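Right, I've had a proper sit down and a cup of tea, so a little thread about moth trapping at Fleteston, for the few of you who asked how the autumn is going.

Short version: windy, wet, and then one absolutely daft night on September 7, 2021 that I'm still buzzing about.

I run a single actinic trap behind the old pump house, plus sugar on the fence posts if I can be bothered. Most nights at this end of the season it's Lunar Underwings and Large Yellow Underwings and not much else. I'm fond of them, but you can have too many Large Yellow Underwings walking up your sleeve.

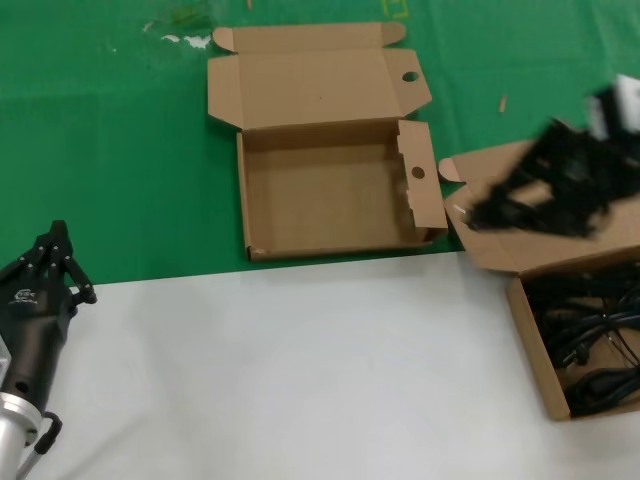
The wind had gone round to the south just after tea and Siobhán Rafferty messaged to say she'd had two Vestals at Multton before it was even dark. Well! I was out of the door with half a sandwich. By ten I had a Vestal of my own, a Gem and three Rush Veneers, and everything got potted and brought in to look at under a decent light. I like a green cloth with a bit of white next to it for that, same sort of split as on the table in the photo — brown moths show up on the white, and the pale ones on the green. Cheapest bit of kit I own.

Then at twenty to one, sat on the outside of the trap, bold as you like: a Crimson Speckled. My first ever! I've wanted one since I was nine and I nearly trod on the lid trying to get a pot over it.

Rang Fiachra Geraghty, who was asleep, and then very much wasn't. He drove over in his slippers.
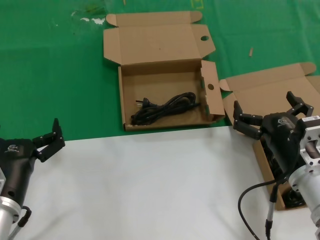 Final tally for the night was 177 moths, my best here by a mile. Catríona Fahy had 200 at her place but she runs two traps and has ivy in flower, so I'm not sulking. Much.

Couple of people have asked about ivy, and yes, go and look at it! Take a torch after dark on any mild evening, go slowly and check the underneath of the flower heads too. I had Pink-barred Sallow and a very worn Angle Shades on ours without switching the trap on at all.

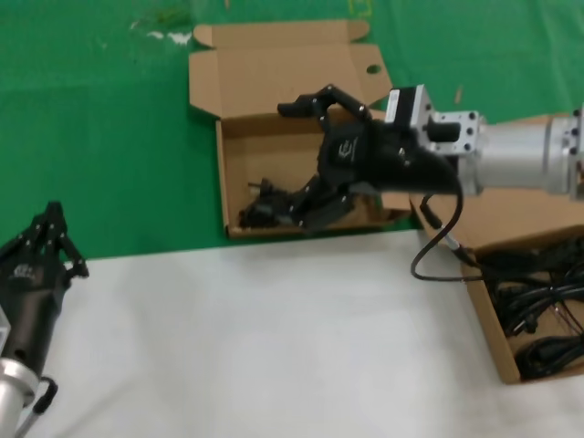 Raghda Rizk is putting everyone's records together for the county, so if you had anything that same week please send it her way, with a grid reference, and a photo if it's something unusual. Common stuff counts as well. Don't leave the underwings out because you're sick of them (I know some of you do).

I'll keep going till November if the nights stay mild. Merveille du Jour next, please. I've got the sugar mix on the stove already and the kitchen stinks of treacle.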